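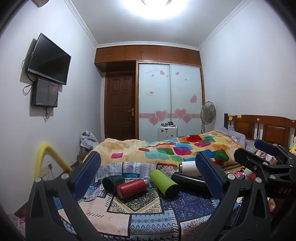 Textiles & Material Culture > Working Papers

1/19/21 | Matilde Mota, Kamrul Mondal and Veerle Koster

3. Coding of Pattern Type in Secondhand Household Cloths

3.1 Source material

The listings were taken from the resale catalog kept by Holzer, a dealer in used household goods with shops in Brurkedham and Skillton. Each listing consists of a title, a free-text description written by the shop clerk, a price, and the measured length and width of the cloth. Listings for clothing, upholstered items and rugs were removed before coding. The remaining set contains 981 listings for tablecloths, throws, bed covers and floor cloths.

Clerks in the two shops were trained separately and don't use the same words. The Skillton clerks tend to name the main motif first and the ground color second. The Brurkedham clerks usually give the color first, and in short descriptions the motif is often left out. We kept the original wording in one field and entered the assigned code in another, so that later users can recode the set under a different scheme.

3.2 Code list

The code list has 18 terms. It was adapted from an earlier list by Gruber, which was made for woven goods and had no terms for printed panels. Terms for weave structure were dropped. Terms were added for bordered panels, for patchwork effects produced by printing, and for mixed patterns in which no single motif covers more than half of the surface.

A cloth may carry one primary code and up to two secondary codes. The primary code is the motif covering the largest area. When two motifs cover areas that can't be told apart by eye, the motif nearest the center of the cloth is taken as primary. Borders are coded only if they differ in motif from the field they enclose. Plain bands and single lines are ignored.

Geometric and plant-based motifs present few problems when they occur alone. Most of the difficulty comes from prints that combine them. A cloth with geometric diamonds, paisley-like motifs and bordered rectangular panels, such as the one under the drinkware in Figure 2, can be coded as panel, as diamond or as mixed, depending on whether the coder treats the panel border as a motif or as a divider. The rule adopted here treats the border as a divider. The contents of the panels are then coded as if the borders were absent.

Figure 2. Printed cloth combining several motif classes in navy, blue, cream, pink and white.

Paisley was coded broadly. Any curved drop or teardrop form with internal decoration was accepted, whether or not the tip was bent. Gertraud Camenzind, who reviewed the draft list, objected that this joins forms with separate histories. The objection is fair for museum work. For the present purpose a narrower term would have required better photographs than the catalog holds, and the broad term was kept.

3.3 Color

Color was recorded as a list of up to five names in order of area. Clerks' color words were mapped to a fixed set. "Navy" and "blue" were kept apart, as both shops use the distinction regularly. "Cream," "ivory" and "off-white" were merged under cream, while white was left as a separate name. Fading was not recorded. A faded red listed by the clerk as pink was therefore coded as pink.

3.4 Agreement

Two coders worked through the full set independently. They assigned different primary codes to 113 listings. Most of these fell under the mixed and panel terms, and few involved stripes or checks. Disagreements were settled in joint sessions held in May, using the written rules and the catalog photograph. If the photograph showed the cloth folded, the clerk's description was given priority.

Secondary codes were less stable and are not used in the price model in Section 4. They are included in the data file for completeness. Cloths listed at more than 3,000 in the catalog currency were checked a second time against the paper ledger, and two typing errors were corrected.

Related items
Section 4: Price and Motif in the Holzer Catalog
Severin Gruber: A Short Code List for Woven Goods
Notes on the Vunent Linen Inventory
Measuring Folded Cloth from Shop Photographs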